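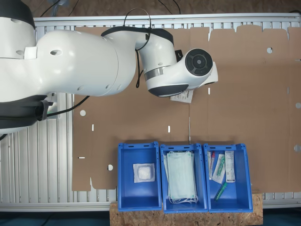
Azra Bošković thinks we should drop the third item and get really good at two. She said it again at club last night, that the judges would take a boring run over an exciting one, and she's probably right, but I'm not there yet.

So, quick update, typing this between classes. The task for the Nuldale round is kit packing. Masks, gauze pads, sample stuff, each picked from its own blue bin. You get 15 minutes and it has to be the same every time. Sounds easy. Is not easy.

Where we are:

Masks – ok. Grabbing one without dragging the next one along is still a coin flip but the approach path is solid now.

Gauze – the pouch is flat and slippery and sits wherever it wants. Gearóid Hennessy rewrote the pick height so it goes slower on the last bit. Better. Costs us time tho.

Tubes and swabs – ugh. All different shapes in one bin, lying at any angle. This is the one Azra wants to cut. We had 14 clean picks in a row one evening and then the next evening we couldn't get two. Same code! Same bin! I checked teh diff twice.

Other stuff. The cable over the forearm needs watching when the wrist turns, so whoever is running it please look at that before hitting start. Also I want to re-teach the home position, it's lower than I like. Gearóid disagrees. We'll see.

Log file is at 3,684 lines and I've read maybe half. Most of it is the same timeout warning. If anyone from the Starkach team reads this and remembers how you got rid of yours, please email me, I will owe you lunch.

Entry form goes in next week, finals in August if we make it. I still have to write the one page summary and I have written the title. Going with all three items for now – Azra, I know, I know – and we decide for real after the next practice run.

Ok bell. More later, proably with the timing numbers.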